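4.2 What people write to bands about

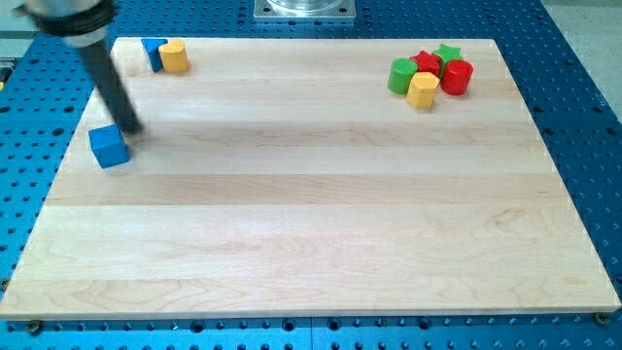

Figure 1. Light-coloured wooden board on a blue perforated metal table.

So, on to the letters themselves. I'd gone in expecting gushing. I had a picture in my head of page after page of "you saved my life" and "please come and play in Flilton", and there is a fair bit of that (the Flilton lot were very persistent, bless them). But the biggest pile by a long way was people asking about lyrics. They wanted to know what a line meant, or whether they'd heard it right, or who it was about, and quite often they'd had a row with a brother or a flatmate over it and wanted the band to settle things.

The whole collection comes to 3,799 letters, all sent to the fan club address in Sandetthorpe over the band's working life. I read every one, though I only coded 2,000 of them in full, and I picked those by taking letters from each box in turn so that the early years didn't swamp everything else. Postcards counted as letters. Empty envelopes didn't, even the beautifully decorated ones, and I was sorry to leave those out!

Complaints were the bit I enjoyed most. There are far fewer of them than I'd hoped, and they're nearly all very polite. People complain about ticket prices, about a support act, about a T-shirt that shrank, and about swearing on the second album, which really did upset a few parents. One father had counted the swear words and got to 11. I make it nine, but I suppose it depends how you feel about "bloody". He got a reply two pages long, and I know this only from his second letter, where he thanks the singer for it and asks for a signed photo for his daughter.

That leads to a problem I kept bumping into, and I'd better be plain about it. I have one side of the conversation. The band didn't keep copies of what they sent, so when I talk about replies I'm going by what fans say in later letters. Roughly 30 people wrote back to say they'd had an answer, and there must be plenty more who got one and simply stuck it on the wall. I wouldn't want anyone to work out a reply rate from that.

Jasińska's study of the Sodow radio postbag runs into the same trouble, and I've borrowed her way round it, where a reply is marked as "reported" and never as "sent". It's a small change of word but it stopped me getting carried away. Her listeners were also much ruder than my fans, perhaps as they were writing to a station and had no favourite singer to impress. I come back to rudeness in section 5, along with the odd business of March, when the number of letters goes up every single year whether or not there was a record out.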